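Flallier Hand-Held Teaching Gripper

Product overview

The Flallier is a two-finger gripper you hold and work with your own hand. You do the task the way you want the robot to do it, and the unit records the video, the finger opening and the path of the tool. A robot arm fitted with the matching Flallier wrist unit can then be trained on those recordings. No arm is needed while you record, so work can be done in a bedroom, a stockroom or a kitchen.

The fingers are curved and black, with replaceable inner pads. They bolt on and can be changed with the hex key in the case.

What's in the case

Hand-held gripper body with trigger
One pair of curved fingers, fitted
3 pairs of spare pads
Camera mount and cable
Battery and wall charger
Hex key
Printed quick start sheet

Working with clothing and bedding

Soft goods are the most common job for this gripper. A puffer jacket is a good first item. The quilting gives the pads something to hold, and the zipper line makes it easy to see whether the front is lying straight. Lay the jacket open and face up on a bed or table, then bring one pad against the panel beside the zipper before closing the fingers.
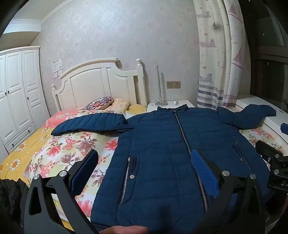

Recording a task

1. Charge the battery fully. A full charge gives 90 minutes of recording.
2. Pair the gripper with the Irnari recorder app and wait for the solid light.
3. Hold the gripper still for 3 seconds at the start of each take. The app uses this to set the zero point.
4. Do the task at an even speed. Keep your free hand away from the fingers unless the task calls for two grippers.
5. Hold still again at the end and release the record button.
6. Mark the take as keep or discard before starting the next one.

Move the item to a new position between takes. Different bedspreads, tables and room lighting all help, and there is no need to clear the room first. Most soft-goods tasks need several sessions before training.

Remote control

The same gripper body can drive an arm directly. With the Milau link box connected, the arm follows your hand and the fingers follow the trigger. Use this mode to check a trained task or to record corrections where the arm went wrong. Stay outside the reach of the arm and keep the stop button within reach of your free hand.

Specifications

Fingers: 2, curved, bolt-on
Maximum opening: 13 cm
Battery life: 90 minutes recording
Charge time: 3 hours
Recorder: Irnari app, sold separately
Remote control: Milau link box, sold separately
Warranty: 18 months, pads not included

Care

Wipe the pads with a damp cloth. Do not use solvents. Check the finger bolts before each session and tighten them by hand with the key supplied. Replace pads when the surface looks shiny, as worn pads slip on nylon and other smooth fabrics.

Ordering

Sold by Saarinen as a single unit or as a pair for two-handed tasks. Orders placed by noon on Friday ship the same day. Spare pads and fingers are listed under Parts.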